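Guides > Small Workbench Nook > Part 6: Walls, baskets and sorting the tools

By now you should have your surface down, your planks up and your metal rails fixed along the corners and across the back. If you haven't, go back to Part 5, because hanging things off a rail that isn't tight yet is a miserable way to spend an evening (I've done it, in December, with the heating off).

This part is the fun one! We're hanging the storage and then sorting out the hand tools, which in my case had been living in a biscuit tin since the Lerkside flat.

6.1 Hanging the storage

1. Decide what you want off the surface. Mine was tubes, small tools and anything that rolls. If you use it every ten minutes, leave it out.

2. Hold the wire organiser up against the left rail, near the back corner, and have a good look at it before you fix anything. You want the open compartments facing you and your hand able to get right to the bottom one without scraping your knuckles.

3. Fix it with cable ties, top ones first, left loose. Wiggle it straight, then pull them tight and snip the tails. Cut them flush or they'll scratch you, every single time.

4. Do the same with the mesh basket on the back rail. I went for a rectangular one, open on top, long enough to lay a squeeze tube down flat in it. 200 mm cable ties go round the rail with plenty to spare.

Note: white ties on white mesh all but disappear. On the black basket they show up a mile off and I've decided I like it.

Caution: don't screw anything into the planks themselves. The pink and cream wash I used (Gusar, two thin coats, the orangey streaks along the grain come up by themselves if you don't fuss with it) will flake round a screw hole and you'll never match it again.

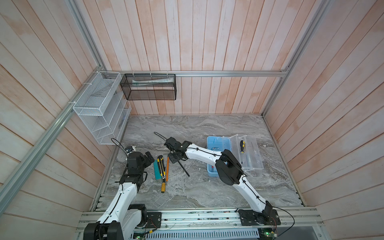

Bogdan ties, which I'd used for years, go brittle by a sunny window, according to one message I had from a reader in Nurkville, who says to swap the lot every January whether they look tired or not, and to put the basket up a notch higher than you think because you'll only knock it with your elbow otherwise. I've not had one snap on me yet, but the elbow thing is fair. If you've got the height, go up a bit.

5. Load test. Put in whatever you're planning to keep there, leave it overnight and check in the morning that nothing has slid along the rail. If it has, add a second tie next to the first and cross them over.

6.2 Sorting the hand tools

1. Tip everything out on to the surface. All of it, in one heap in the middle, and yes, it'll look awful. Lay an old towel down first if your top marks easily. Mine's the grey marble pattern with the brown and charcoal swirls and it hides crumbs, scuffs and (annoyingly) very small screws.

2. Turn the handles so they all point more or less the same way. It takes a minute and it makes the next bit so much quicker. 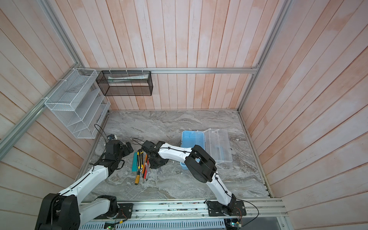 Part 6 · 6 min read · updated 20 December 2025

3. Pull out the doubles. I had more than 90 bits and pieces when I first did this and an embarrassing number of them were the same screwdriver. Keep the nicer one and put the other in the car or give it away.

4. Wipe each tool before it goes back. A dry cloth will do for most of them, with a drop of oil on anything that has a hinge.

5. Put the small ones in the wall organiser and the longer ones in your box or drawer, handles towards you.

Caution: blades and anything pointy go in tip down, always.

If your heap won't fit, don't buy another basket just yet. Carry on to Part 7, where we do the drawer dividers, and see what's left over.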